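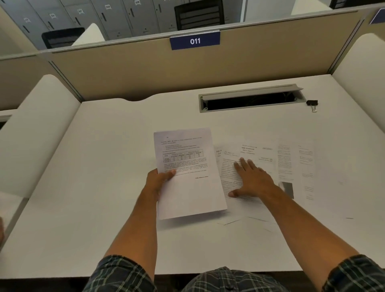 Study carrels and paper handling: inspection checklist with comments

Saturday, October 22, 2022
By Anju Goel, Reading Rooms and Study Space

Print this page | E-mail this page

This checklist covers the individual study carrels on the upper floor of the Raralley Library and is to be completed once in each teaching period. It concerns the condition of the desks and their surroundings, and the manner in which loose papers are used and stored at them. Inspectors should begin with the working surface, as most entries in the previous report related to it. A carrel in ordinary use will often have several printed sheets spread across the white desktop, with the cable outlet at the back standing open and a binder clip lying next to it, and it is in this condition that the desk should first be assessed. Readers are not to be asked to clear their work before the inspector has noted the position of the papers in relation to the outlet. Comments below are those of the present inspection, which took in 40 carrels.

SECTION A - DESK SURFACE

A1. Surface clean, smooth and free of cuts or raised edges.
Result: Satisfactory.
Comment: Ink marks were found on a few desks and have been reported to the cleaning contractor, Wulska. No sharp edges.

A2. Desk level and firm under the pressure of both hands.
Result: Satisfactory, with one exception.
Comment: One desk near the stairs rocks when leaned upon. A notice has been placed on it and the foot is to be adjusted before the end of November.

A3. Rear edge, including the curved recess, free of dust and lodged articles.
Result: Attention required.
Comment: Small slips of paper and pencil shavings gather behind the desks. The recess should be added to the weekly cleaning round.

SECTION B - CABLE OUTLETS

B1. Lid opens and closes fully and the hinge is sound.
Result: Satisfactory.
Comment: Two lids were stiff. Both were freed during the visit.

B2. No loose metal articles kept in or beside the opening.
Result: Attention required.
Comment: Clips, staples and paper fasteners should be kept well away from an open outlet. Readers spoken to were willing to move them, but most had not considered the matter. A short notice will be drafted by Domingo Echeverría and fixed inside each carrel.

B3. Lid closed when no cable is in use.
Result: Attention required.
Comment: Lids are commonly left raised. Floor staff should close them on the evening round.

SECTION C - LOOSE PAPERS AND FASTENINGS

C1. Papers held together when not being read.
Result: Satisfactory.
Comment: Readers working from handouts or question sheets are advised to sort them first, square the edges against the desk and fasten the set at one corner.
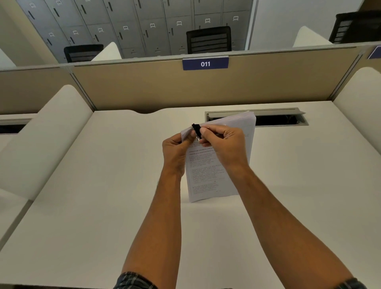
The fastening should suit the thickness of the set. Staples are acceptable for a few sheets, and a binder clip is preferred for sets which will be taken apart again. Fingers should be kept clear of the jaw as it closes, and the handles folded flat before the papers go into a bag or folder.

C2. Clips supplied by the library in good order.
Result: Partly satisfactory.
Comment: The box at the enquiry desk held 85 clips, of which 9 were withdrawn with bent handles or weak springs. Replacements have been requested from Trivgate.

C3. No staples left on the desk or floor.
Result: Attention required.
Comment: Staples were found in the carpet in several places. A dish for removed staples is to be provided at the enquiry desk.

SECTION D - PANELS AND PARTITIONS

D1. Side panels secure, with covering intact.
Result: Satisfactory.
Comment: Slight soiling on the front edges - cleaning only.

D2. Fabric partitions free of pins, tape and unofficial notices.
Result: Satisfactory.
Comment: Old tape was removed from two partitions.

D3. Carrel number present and legible from the aisle.
Result: Satisfactory.
Comment: None.

ACTIONS

Items A2 and A3: Wulska to report completion in writing.
Item B2: D. Echeverría to circulate the draft notice within 20 days.
Item C2: enquiry desk to confirm delivery.

Completed forms should be returned to the Queiroz Building office, marked for the attention of Anju Goel.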